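Skilthorpe Community Workshop – building and amenities inspection, August
Completed by: Afia Baidoo
Second signature: Chrysoula Karras
Areas covered: ground floor, mezzanine store, rear yard

Mark each line OK, Attention or Fail. Anything marked Fail goes to Chrysoula the same day.

1. Exits and paths of travel
Front double doors – OK. Both leaves open fully from inside without a key.
Side door to laneway – Attention. Sticks at the bottom in damp weather. Plane the edge and repaint.
Rear roller door – OK. Manual chain tested.
Aisle from kitchen to front doors – Fail at 8:30 am, OK at 2 pm. Stacked chairs were moved back to the store. Same comment as last inspection.

2. Fire equipment
Extinguishers – OK, except the one by the kiln room, which has no tag. Service company notified.
Fire blanket, kitchen – OK.
Exit signs – Attention. Sign over the laneway door is dim on battery. Replace the fitting, the tube has been done twice.
Hose reel – OK. Run out to full length and rewound.

3. Electrical
Switchboard – OK. Door latches, circuits labelled. The label for circuit 7 is handwritten and fading.
Test tags – Attention. Kettle and one extension lead out of date. Both taken out of use.
Power outlets – OK. Cracked cover plate in the mezzanine store has been replaced under job 1413.
Safety switches – OK. All tripped on the test button and reset.

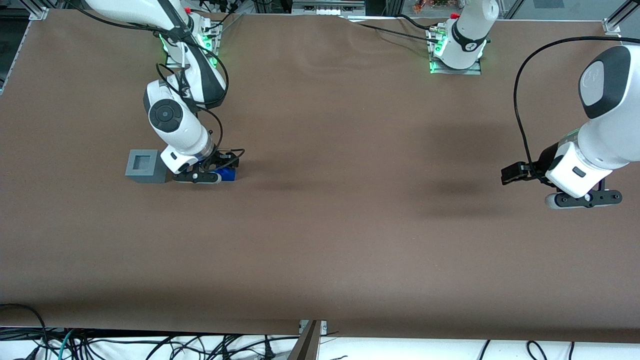

4. Floors and stairs
Vinyl in entry – Attention. Seam lifting near the mat. Taped for now, Premmont to quote on a proper repair.
Mezzanine stairs – OK. Nosings tight. Handrail bracket at the top was loose and has been tightened.
Yard paving – Fail. Raised paver beside the downpipe, more than a toe-catcher now. Coned off. Job 674 raised.

5. Kitchen and toilets
Hot water at hand basins – OK.
Range hood filters – Attention. Greasy. Soak overnight and refit.
Accessible toilet – OK. Grab rails firm, call button heard from the kitchen.

6. Storage
Mezzanine load sign – OK. Reads 240 kg per bay. Bay nearest the stairs looks heavy with paint tins and should be thinned out before the next delivery.
Chemicals cupboard – OK. Locked, and the sheets inside are current.
Ladders – Attention. The short Karamanlidis stepladder has a missing rubber foot. Tagged out.

7. First aid
Kit, kitchen – Attention. Low on saline and medium gloves.
Kit, front desk – OK.

Carried over: gutter clean, laneway light sensor.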